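# Two arms, one pink towel: a chat about Hekley

I've been wanting to write about Hekley for months now. It's a two-arm build that lives on a wooden table in the Prekadier workshop, and its whole purpose in life is laundry (well, towels, so far). I went over in February with a notebook and a lot of questions, and the builder very kindly let me get in the way all evening.

First question, obviously: why towels? "Because they're rectangles," I was told. "I figured a rectangle would be easy. Then you pick one up by a corner and it's a different shape every single time."

The first version had only one arm, and it could drag a towel across the table and that was it. Adding the second meant new brackets, a second power supply and a whole lot of cable to keep out of the way — the cable took longer than the brackets! The grippers are the fifth design. The earlier ones had rubber pads from Frei that grabbed fine but wouldn't let go of anything fluffy, so the fingers are plain flat plates now.

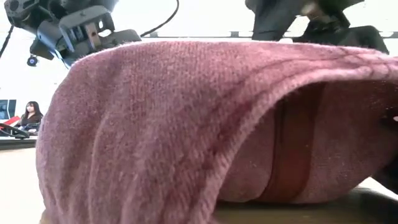
One of the other members at Prekadier told me the towel was the wrong place to start, and that a stiff cotton napkin would have had the thing folding by Christmas. The builder has heard this before. "Sure, and then I'd own a napkin machine. I don't own napkins."

Fair enough! We talked about the software next, which is called Hikora and has been rewritten twice. The hard part is finding an edge. A thick towel stands up in humps and rolls over on itself, so what looks like a hem may just be a crease. "I've spent more evenings on hems than on motors," the builder said. "I dream about hems."

I asked what all this had cost and got a wince. The running total is $3,000, with the motors eating most of it. The best result so far is 5 clean folds out of 8 tries, all with the same towel.

Next up is a quieter set of motors, and after that a fitted sheet. I asked if that was a joke. "Ask me when the motors get here."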